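The Eraser Drawer: A Small Gallery

Welcome, and thank you for stopping by! If you have been here before, you know that I started collecting erasers in second grade and simply never found a good reason to quit. The collection stands at 529 now, kept in a flat wooden cabinet that Helge Bråten let me have when he closed his drafting office, and every February I pull out a few trays, wipe everything down and put up a page about whatever caught my eye. This year I've been thinking about the plain ones. I love a strawberry-scented eraser as much as anybody (and I have more of them than I care to admit), but the ones I keep going back to are the small blocks in paper sleeves, the sort that used to roll around in the bottom of every pencil case I owned.

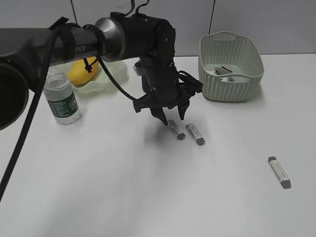 Two of the small sleeved blocks side by side on the white table, dark gray ends forward.

I'm very fond of that pairing of a pale sleeve and a dark end. The print on the sleeves is faint, and I like it that way, since a loud sleeve always makes me feel I ought to be saving the thing instead of rubbing out my crossword with it.

Setareh Bahrami wrote to ask whether I take the sleeves off for storage. I don't! I did it once with a whole tray from Pomska, back around 2000 when I was young and sure of myself, and the bare blocks stuck to one another so badly over the summer that I had to part them with a butter knife. Sleeves stay on, a strip of baking paper goes between the rows, and the tray goes well away from the radiator.

If you have plain block erasers at home and would like to swap, please do write. Edeltraud Kröger sent me 6 in an old tea tin last winter, with a lovely long letter folded underneath, and I'm still looking for something nice enough to send back to her.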